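Flirnska (gripper kit)

From the Skistwood Workshop Encyclopedia, the one we all write in our own words

The Flirnska is a two-finger gripper kit for small robot arms, sold by Grollance and first put on sale in April. I've had one on my bench for a good while now, so I said I'd do the entry (Ignacio Gallagher did the one on the older Ambrose kit, and I've pinched his headings).

What you get

The box holds the gripper body, a pair of black fingers, a small camera that sits at the wrist and looks down past the fingertips, a bag of 13 screws and one cable. The whole lot weighs 700 grams on my kitchen scales, and the jaws open to 112 mm, which is wider than I'd hoped for. It cost me 243 pounds with postage. You'll need your own arm and your own power supply - the leaflet is a bit shy about that second one!

Fitting

Four screws and a plug. Trinity Szabo had hers on in the time it took me to find my glasses. Do the cable before you tighten the body down, or you'll be taking it all off again.

The fingers

They taper towards the tips, with flat angled faces along the sides, and they're sold as pairs if you break one. Vaughn Hutchins prefers the Ambrose ones for anything round, and I think he's right about bottles and tins. For boxes and flat things I'd take these every time.

The camera

This is the bit I like best. You get both fingertips at the bottom of the view, so you can line up on an edge or a gap without guessing. Shiny stuff is harder going - clear parcel tape throws back a lot of glare, and creased tape is worse, so try turning your lamp before you start fiddling with the settings. 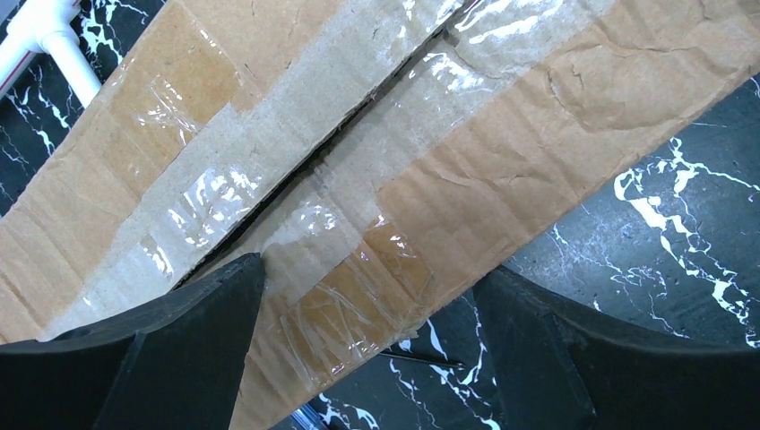
Wrist camera view: taped cardboard box between and beyond the open fingers, on a black marble-patterned surface.

Support and spares

Grollance answer emails, slowly. Anca Bălan asked them for a longer cable and got one, so it's worth asking. Spare fingers are listed on their site but the screws aren't, and mine are an odd length, so keep the bag somewhere safe.

See also: Ambrose kit; Wrist cameras; Parcel handling

Last changed 4 October 2021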